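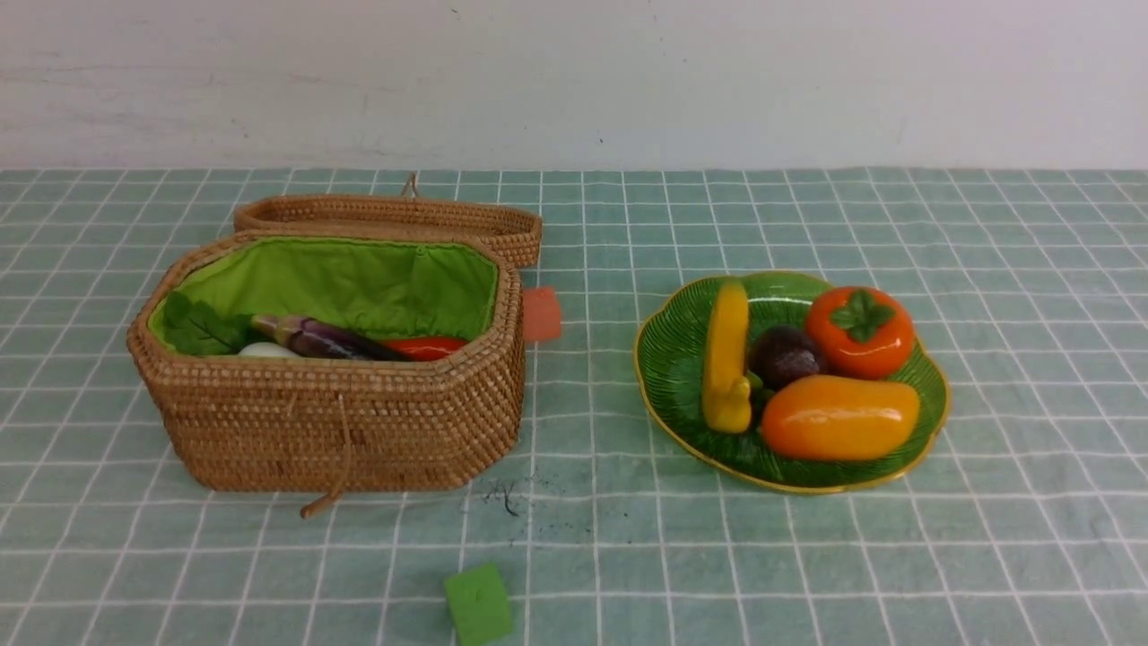 A wicker basket with a bright green lining, and a green plate next to it.

Fruit or vegetable? Let's sort it out!

Nov 12, 2018
36 shares | 24 comments

I've got a question for you, and it's trickier than it sounds. Is an aubergine a fruit or a vegetable?

If you said vegetable, most cooks would agree with you. You fry it, you bake it, you put it in a curry, and you would never plop it on top of a trifle (please don't!). But ask someone who studies plants and you'll get a different answer. To them, a fruit is the part of a plant that grows from a flower and holds the seeds. Cut an aubergine in half and there they are, lots of tiny pale seeds. So to a plant scientist it's a fruit!

Some words have two jobs, you see. There's the kitchen meaning and there's the science meaning. I like knowing both, mostly so I can argue at dinner.

What about carrots, then?
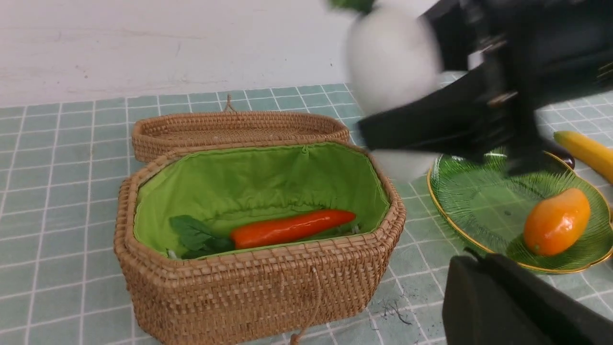

A toy carrot with its leafy top, lying in the basket.

A carrot is a root. It grows down into the soil while its leaves grow up into the sunshine, and it stores food there for the plant to use later. There are no seeds inside, however hard you look. Carrot seeds come from the flowers, and we usually pull the carrot up long before it gets round to making any. So a carrot is a vegetable in the kitchen and definitely not a fruit in the science book.

Leafy greens are easier. We eat the leaves! Spinach, lettuce and cabbage all belong in that gang.

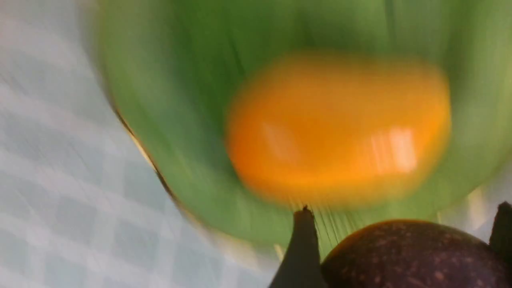

Written by the Wulano Kids editor, food and nature pages

Now for the sweet stuff. Have you ever tried a mangosteen? It has a thick purple skin, and inside are soft white pieces a bit like the segments of an orange. Funnily enough, it isn't a close cousin of the mango at all. The names just sound alike.

A mango has one big flat stone in the middle, and the seed is tucked inside that. A persimmon is orange and looks rather like a tomato wearing a leafy hat. That hat is called the calyx, and it's left over from when the fruit was a flower. I ate my first persimmon in September and got juice all the way up my sleeve.

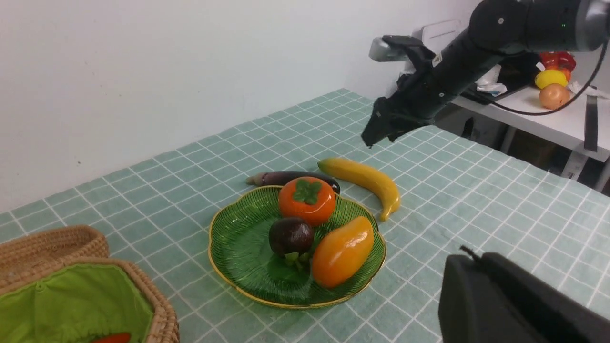
Why don't the bananas we buy have big seeds?
Wild bananas often have hard seeds as big as peas. People picked out and grew the plants with hardly any, because they were much nicer to eat. Look closely at a slice of banana and you might spot tiny dark specks in the middle, where seeds would have been.

Try it at home: fill a basket with fruit and veg from the kitchen, real or toy, and sort it twice. Sort it the cook's way first, then the scientist's way, and see which things have to move. Tomatoes, cucumbers and peppers are good ones to start with. Ask a grown-up to do any cutting.

1,165 likes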